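Tabletop bins: liner fit and paper cups
Forum > Workplace and Facilities > Waste and Recycling
15 replies, page 1 of 1

brollau_fm
Joined: June
We are replacing the under-desk bins on one floor with small tabletop ones, one per shared bench. The trial bin went out at the Tadilthorpe office and I would like opinions on liners before I order the rest. Most of what goes in is paper cups from the drinks point, so the bin fills by volume long before it fills by weight. The liners are clear, ordered to the supplier's size chart, and they are too big. The excess folds over the rim and hangs down the outside.

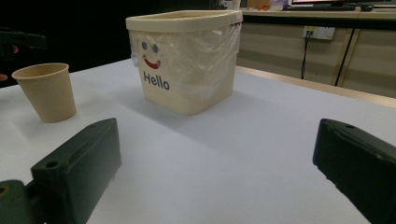 Trial bin with liner fitted, cup alongside.

Is the overhang a problem in practice, or only untidy? The next size down in the catalogue does not list a depth.

gusset51
Only untidy, up to a point. The fold needs enough length to stay put when something is dropped in. Too short and the liner slides inside at the first cup. I would take too much over too little.

Measure the outside of the rim all the way round, halve it, and that is the flat width you need with no slack. Add 15 mm. Ignore size charts, they are drawn up for round bins and yours is squarish.

wetwaste
Disagree on the slack. On a table, sleeves and cables catch on loose film. On the floor I would not care. Twist the spare at the back corner and tuck it under itself, or fit an elastic band below the rim.

gusset51
A band on a tapered bin rides up. Does this one taper?

brollau_fm
Not enough to matter. I have not tried a band. The rim is thick, so it should hold below that.

tridance_user
We have Tridance liners on similar bins and they come in at 40 to the roll. Fit is acceptable. The perforations are poor and one in every few tears down the side, so factor that in. Clear film is the right choice whatever brand you use, as the cleaner can tell cups from general waste without opening anything.

wetwaste
Which raises the obvious question. Why are the cups going in a lined bin at all? If they are collected separately they can be stacked. A stack of 14 takes up little more room than two thrown in at random. A lined bin full of loose cups is mostly air.

brollau_fm
Agreed in principle. We had a cup tube by the drinks point and it was ignored, because people finish the drink at the bench. What I am considering is a second container on each bench for cups only, no liner, rinsed weekly. There is a square ceramic pot in the same style, cream, with a smiley face and "Hello" on the front, and the benches could have one of each.
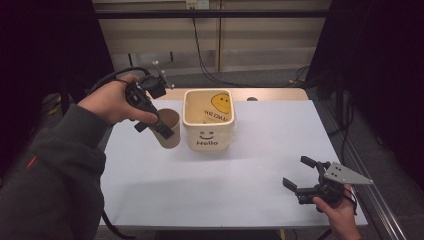

My reservation is the square opening. Cups are round, so the corners are wasted, and a ceramic pot of that height is top-heavy once a stack stands above the rim. I also have no idea whether the glaze would stand up to a weekly wash with the descaler we use. Radonjić do a plain steel cylinder which would be the sensible answer, at a price I would have to justify.

gusset51
The corners are useful. You can get your fingers down the side to lift the stack out. In a close-fitting cylinder the bottom cup stays behind and you end up turning the thing over.

Descaler is the wrong product in any case. Washing-up liquid and a bottle brush.

cornerdesk
Two containers with near enough the same greeting on them is asking for trouble. People will put tissues in the cup pot and cups in the bin. Mark them or buy two that look nothing alike.

tridance_user
Seconded. We put a label on the rim, facing up. Nobody reads the front of a bin when they are standing over it, and on yours the film covers part of the front anyway.

wetwaste
I would leave ceramic out altogether. Shared bench, trailing cables, elbows. Plastic falls off and bounces.

brollau_fm
Fair point on breakage. The plan for now is one size down on the liners, measured by gusset51's method, rim labels on everything, and the ceramic pot on a single bench only. Steel is on hold until I have a quote.

gusset51
Measure the depth as well. Bin height plus half the base width plus the fold. If the liner hangs short of the base, the fold pulls in as soon as it takes any weight.

brollau_fm
Noted. Will post the figures once I have a sample roll.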